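Work and Automation, Unit 4 notes
Ojārs Vaher
Print this page | E-mail this page

Last time we finished with the packing line at Trustwood, and several of you stayed behind to argue about it, which made my afternoon! The question was whether a job is still the same job once a machine does the part everybody used to complain about. Hold on to that, we'll need it again today with cloth.

Cloth is my favorite material to teach with. A metal bracket has the same shape on Monday's shift as on any other, and you can tell a machine once where its corners are. A scarf or a blanket has a new shape every time somebody puts it down. It folds over itself, it hides its own edges, it slides when you pull on one side. People handle all this without thinking (try folding a towel while holding a conversation, it's no trouble at all) and so for years the soft goods end of a warehouse stayed a hand job while everything in boxes moved onto conveyors.

Two arms change the picture a good deal. With one gripper you can pick up a cloth, but you mostly get a dangling lump. With two you can hold a pair of corners, keep some tension between them, and lay the thing over a rail or back on the table. Add a small camera on each wrist and the system gets a close look at the fabric right where it means to grip.

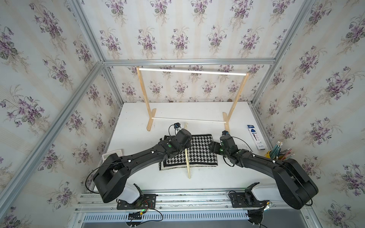 So what happens to the people? Our case for this unit is Arier, a returns center for home textiles. Before the change, 29 people worked the folding and hanging tables. Each item was opened out, checked for damage, hung or folded, and sent on. On a busy September shift the tables handled 2222 items, and the number I want you to remember is 600: those were the ones that needed a real decision. Is it a pulled thread or part of the weave? Can it be sold again? The rest was hands and shoulders.

When the two-armed stations came in, the hanging went to them first. The checking did not. What surprised me, reading the shift logs, was how quickly the words people used for their own work changed. Early entries say "folding, table 3." A few weeks on you find "taught it the fringe ones" and "moved the stand closer, better now." Somebody who had folded blankets for years knew exactly why a thick knit won't stay on a thin rail, and that knowledge suddenly had a place to go. I love this part of the case.

Now the harder side. Folding was dull, but it was also where people talked. Checkers now sit farther apart and the decisions come at them one after another, with no easy items in between to rest on. Núñez calls this "losing the slack" in your second reading, and I think the phrase is a good one. The workers at Arier asked for rotation between checking and station setup, and they got it, although the night shift had to ask twice.

Pay is the other sore spot. Showing a machine how to handle a new fabric is skilled work, and for a long while it was paid at the old table rate. Look at the grading table in the reader, row 776, and see if you can work out which duties were counted and which were left off. Bring your version to seminar. We'll put them side by side on the board.

For next time

Read the Núñez chapter up to the section on rotation. Skim the Vusora case, paying attention to who was in the room when the stations were planned.

Pick one task you do with your hands every week and write down each step, including the ones you would normally skip over. Half a page is plenty. Mark the steps where you decide something.

If you have worked a returns or laundry job yourself, please write about that one. Last term's best discussion came out of a hotel linen room.

Print this page | E-mail this page

Related items
Unit 3: The packing line at Trustwood
Unit 5: Who plans the station? Vusora
Reading guide: Núñez on slack and rotation
Seminar sheet: Grading duties at Arier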